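Grusala Tabletop Sim Kit - Pre-Use Inspection Checklist
Site: Ploltville teaching lab
Kit on trial from: Nindine
Date: December 2024
Trial length: 28 days
Result: Pass with comments

Marks used: OK, OK with note, Fix, N/A

SECTION A - INSTALL AND LICENSE

A1. Installer runs without admin rights - OK
A2. License file accepted on all lab machines - OK with note
Comment: Five seats came with the trial and all of them activated first time. The seat counter only refreshes after a restart, so restart before you write to support.
A3. Uninstall leaves user folders alone - OK
A4. Offline mode - Fix
Comment: Drops back to the login page if the network goes away during a save. Nindine has the ticket. Please retest in January.

SECTION B - STOP AND LIMIT FUNCTIONS

B1. On-screen stop halts all joints - OK
Comment: Very pleased with this one! The stop button stays in the same corner in every view, even full screen, and the space bar does the same job.
B2. Restart after stop needs a separate confirm - OK
B3. Joint limits can be set lower than default - OK
B4. Joint limits kept after reload - OK with note
Comment: Kept if you save the project, lost if you save only the layout. The two menu items sit next to each other and I picked the wrong one twice.
B5. Table surface set as a no-go plane - OK
Comment: I drove the fingers straight down at the table at slow, medium and full speed. The arm stopped short each time and the log named the plane it was protecting - lovely to have that in plain words.
B6. Collision warning is readable from the back row - Fix
Comment: Text is tiny on the projector. No setting for it that I could find.

SECTION C - GRASP AND OBJECT CHECKS

C1. Mixed-object layout loads with nothing sunk into the table - OK
C2. Gripper can be jogged down over a small block - OK
C3. Objects near the target can be marked "do not touch" - OK
Comment: Works by clicking the object, and it takes seconds. My favorite part of the whole kit.
C4. Grip force setting has an upper cap - OK with note
Comment: Capped, but the cap is on the advanced page. I would move it up front for new students.

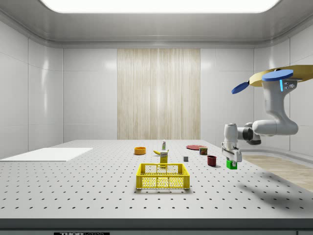 Item C2: gripper at the green block, with the yellow crate and other objects on the table.

C5. Long run without drift - OK
Comment: 2550 cycles of the Pereyra pick routine, left going while I did the paperwork. Logged finger position at the end matched the start. 59 cycles were flagged as missed grasps and every one had its own log line with the joint angles, so you can replay them. Great fun to step through, too.
C6. Reset returns all objects to start positions - OK

SECTION D - BEFORE STUDENTS USE IT

D1. Print the stop-key card and tape one to each desk
D2. Save a locked copy of the C1 layout
D3. Turn on the grip cap for every account
D4. Ask Nindine for larger warning text (see B6)

Overall comment: I would happily teach with this. A4 and B6 need to be closed before we pay for a full year, and B4 goes on the first-day handout. Sections B and C get repeated after any version update.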